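Teaching by hand, week by week

June has been my month of kitchens! Since we started the Plomesley sessions I've done more wiping, folding and lid-lifting with a pair of grippers than I ever did with my own two hands – and my own kitchen is no cleaner for it.

We're at 3,861 good demonstrations now and the goal is 4,000, so the end is close enough that I've stopped looking at the tally every lunch break. Another 259 went in the reject folder, mostly my fault. I rush. Ezequiel Carrillo keeps telling me to close the fingers as if I had all afternoon (he's right, and his takes are lovely to watch), and my later runs are a lot smoother.

If you'd like a turn, we still need people for the tablecloth folding set. It's fiddly, your wrists will complain a bit, and you'll never look at a crease the same way again. Reply to this email and I'll find you a morning slot, 9:30 or later please – I'm no good before coffee. 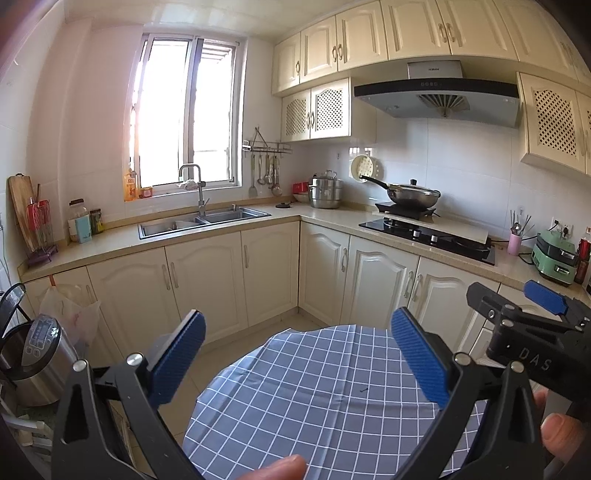
Both grippers up, with the checked tablecloth between the blue pads.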